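The Fake Tulip Convert
Fourteen stems, or nine, or one: arranging artificial flowers when you have no gift for it

I used to be a snob about artificial flowers. My aunt had a basket of them on top of the TV, gray with dust, and I swore as a kid that I would only ever live with the real thing. Then I grew up, moved into an apartment with one north-facing window, and spent years buying grocery store tulips that flopped over by Tuesday. So yes, I'm a convert now, and like all converts I will talk about it until you leave the room.

What got me started was a bundle of tulips from Haddad, the home store near my dentist (dangerous location, I always feel I deserve a treat). I paid 20 dollars for the lot, carried them home in a bag with the heads poking out, and then stood at my table wondering what on earth to do with them. Real tulips kind of arrange themselves. They lean, they open, they do their thing. The fake ones come out of the bag stiff as pencils, and it's on you to give them some life!

So the first thing I do now is lay everything out flat. All of it, vases included, before a single stem goes into anything. I want to see my colors next to each other, and I want to see which leaves got squashed in storage and need bending back. A tulip lying on its side next to the jar you're thinking of using will tell you pretty fast whether the two get along. Red next to clear glass with something yellow nearby? I could look at that all winter.
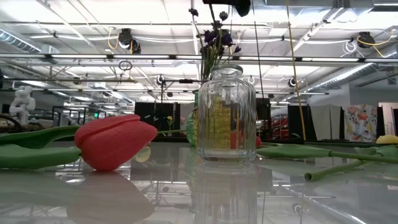 Then there's the seam problem. A lot of molded tulips have a line running down the bloom where the halves come together, and once you've spotted it you will see it every time you walk past with your coffee. Turn the seam toward the wall. If the arrangement is going in the middle of a table, where people sit on all sides, turn it toward whichever guest you like least. I have also tried rubbing it down with a nail file, and please don't, you get a fuzzy patch that looks much worse.

Vases are where I really lose my head. I have a whole shelf of little ones from Trallel, the secondhand place I visit far too often, and small is the way to go if you're starting out. A big vase wants a big bunch, and a big bunch of fake flowers has to be good from every angle. A small vase with a short neck wants a stem or two and does half the holding for you. Colored glass is lovely with artificial stems too, because it hides the bottom of the stem, where the plastic gives the game away. In green glass, a green stem pretty much disappears. In clear glass you see everything, so I go for the ribbed or frosted kind and let the texture blur it all a bit.

Stem length took me longest to learn. They're nearly always sold too long, and for months I just let them be too long, so my living room looked like it had been decorated by herons. You can cut them (wire cutters, never your good scissors, I've ruined a pair), but bend first. Hold the stem upright over the vase, straight up and down, look at it from across the table, and only then decide. A bud with a leaf or two still close to it can go quite low, right down near the rim, and a low bud makes the tall one look like you meant it.
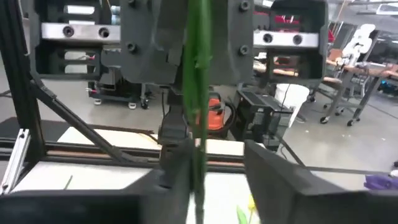
I do the tallest stem first and build down from there. Some people begin with the leaves, and I've tried it, and I always end up with a shrub. Tall one, then a shorter one leaning the other way, then whatever purple filler I have on hand to cover the gap. Purple is my secret weapon. A spray of something small and dark calms down yellow and pink tulips, which can get a little Easter-basket on their own.

Mixing colors across several vases is more fun than I expected, too. Last July I did a row of three down the middle of a long table for a friend's lunch, green glass, amber glass and a frosted clear one, with pink in one, yellow in the next and purple in the last. It took me an entire happy morning. I kept swapping them. Yellow in the amber was too much, yellow in the green was perfect, and then the pink looked lost and I had to start over with all the stems back on the table.

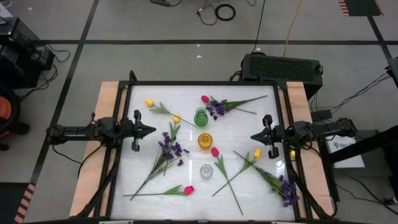

Loltovance wrote in after my last column to say that I'm making this far too complicated, that one stem per vase is plenty and the rest should go back in the drawer until the season changes. Fair enough! I tried it for a week. One yellow tulip in green glass on the windowsill, everything else put away, and it did look very elegant, and by Sunday I had the drawer open again.

As for dust, a soft paintbrush works for the blooms and a damp cloth for the leaves. Do it while you're on the phone.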